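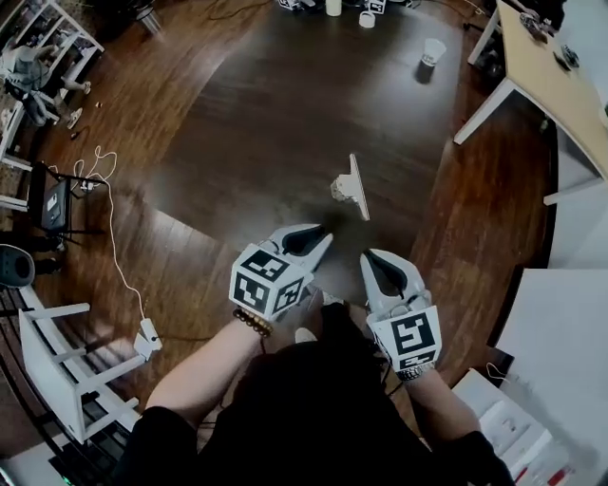

What has to happen before the hand-held grippers go back into normal use?
Both pairs have to be refitted with new jaw screws, checked against the fixed arm at Stinditz, and signed off in the fault log. Until then they may be used for light pieces only, at floor level.

Minutes of the July safety and faults meeting, Troseo handling group

Present: workshop, recording, software, site safety. Apologies from the Julero side, who sent written comments.

1. Minutes of the last meeting
Agreed with one correction. Item 6 should have said the spare charger was returned, not replaced.

2. The jaw fault
Workshop reported on the failure of the left jaw on pair B. The jaw stuck half closed during a run of cup moves and then let go suddenly when the operator pulled the trigger a second time. The operator's thumb was pinched between the trigger and the handle. First aid was given on site and no time was lost.

The pair had done 2040 cycles since its last service. The service sheet says 1000. Workshop said the count is kept by the recording software, but the service reminder is still a paper one, and the sheet for pair B had been filed with the sheets for the old Zinchenko arm. Pair A was checked the same afternoon and had done 600, so it was within limits, but one of its jaw screws had also begun to back out.

Recording asked if the fault could be put down to the screws alone. Workshop thought not. The pivot on pair B was worn oval and there was grit in it. A new pivot has been fitted and the old one kept in a labelled bag.

Agreed: service interval to stay at 1000 until there is a reason to change it. The software is to refuse a new session once the count is reached. Software to do this before the next meeting.

3. Lost tracking
Software reported that the position of one gripper jumped during some 2000 frames of the same day's recordings. The cause was a marker cube that had worked loose on its mount and turned slightly. The recordings had already been passed to Stinditz, where the fixed arm was run on them at low speed. It closed too early and struck the edge of the bench. The arm stopped on its force limit as it should. Damage was limited to a chipped finger pad.

Site safety asked why the recordings had gone out unchecked. Recording said the check had been done on the first and last minute of each file only – the jump was in the middle. This was accepted as the way the check is written, and the check will be rewritten.

Agreed: affected files to be withdrawn. Cubes to be pushed by hand at the start of each session and the result entered in the log.

4. Working area
Site safety raised cables crossing the floor where operators stand. Operators look down at their hands for long stretches and step back without looking. Cables are to run along the wall or be taped down. Bracelets and watches were discussed at length. Julero's comments asked for a full ban. It was felt that loose items near the trigger are the concern, and the rule will be worded that way for now. To be looked at again.

5. Reporting
The pinch was written up two days late because the form was on the Stinditz machine. Paper forms will be kept in both rooms.

6. Any other business
Spare finger pads are low. Workshop to order.
The room is booked by others on Saturday, so no sessions that day.

Actions
Workshop: new screws for both pairs; order pads; compare both pairs with the fixed arm.
Software: session lock at service count.
Recording: withdraw files; rewrite the check.
Site safety: cable runs; wording on wrist items; paper forms.

The meeting closed at 4.20 pm.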